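**April 8, 2021**

Lettuce for lunch again, and I can't say I'm sorry about it. 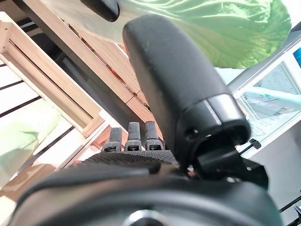

*One of the big leaves, pale at the stem and bright green further up.*

I had meant to write about the stair carpet today, as I promised myself I would get the whole sorry business down on paper while I was still cross enough to do it justice, but the lettuce has pushed it out. I do love the veins in a leaf like that one. You get the whitish part near the stem, almost see-through, and then it goes off into all that green with the little crinkles in it, and I could happily waste ten minutes looking at it when I should be buttering bread.

We have had a very lettucey week. I walked over to Atdale the day before yesterday for stamps and came home with two heads of the stuff, one of which I weighed out of pure nosiness before I did anything with it. It was 388 grams, which seemed a lot of lettuce for something that goes down to nothing in a sandwich. The first one went in two sittings. The second I have been trying to make last, outer leaves for wraps and the small sweet ones from the middle saved for salad, though I ate several of those standing up with the fridge door open this morning and have no one to blame but myself.

The wraps are my new thing. I got the idea from the back of a jar from Insaurralde, the little shop by the bridge, where I only ever go in for olives and always come out with a bag I can hardly carry. You use the leaf in place of bread, spoon in whatever you have, and roll it up from the stem end. Mine had cold rice, grated carrot, the last of the chicken and a good dollop of the red pepper paste out of the jar. The first one split straight down the middle rib and went all over the plate. For the second I pressed the rib flat with the back of a spoon and it rolled up beautifully – well, it rolled up. I ate it over the sink to be on the safe side.

I must remember the carrot wants a squeeze of lemon next time. Also less rice. I always cook too much rice, and then it sits in the Ekoter tub looking at me for three days until I give in and fry it.

After lunch I had a go at the kitchen drawer, the deep one, and got as far as the string. There is such a lot of string. I wound it all on to a bit of card and felt very pleased, then found another lump of it behind the cake tins and shut the drawer again. The rolling pin now lives with the tea towels, which I am writing down here because I will have forgotten by the time I next want pastry.

It was bright enough later on to take my tea out to the back step, so I sat and looked at my own lettuces, if they can be called that yet. I sowed the Zorkard ones in February in the long tray on the windowsill, much too early and much too thickly. The packet said 2000 seeds and I think I must have tipped in a good quarter of them when I sneezed. They came up like a lawn. I have thinned them twice and put the sturdiest out under the old glass panel, and they are about as tall as my thumbnail and leaning a bit towards the fence. There was a slug on the outside of the glass, having a look. I moved it to the far end by the compost and told it there were plenty of dandelions.

I would so like to be cutting our own by the summer. There is something lovely about going out in your slippers with the scissors and coming back in with lunch, and I haven't managed it properly since the old garden, where I had the good bed along the wall and everything grew whether I looked after it or not. The soil here is heavier. I have been digging in all the peelings and eggshells I can get my hands on, and it is a better colour than it was, or I have talked myself into thinking so.

Supper will be soup, with what is left of the lettuce cut into ribbons and stirred in at the end along with some frozen peas. There are four leaves left, and two of those are spoken for tomorrow. Must buy lemons, matches and more of that pepper paste. Stair carpet next time.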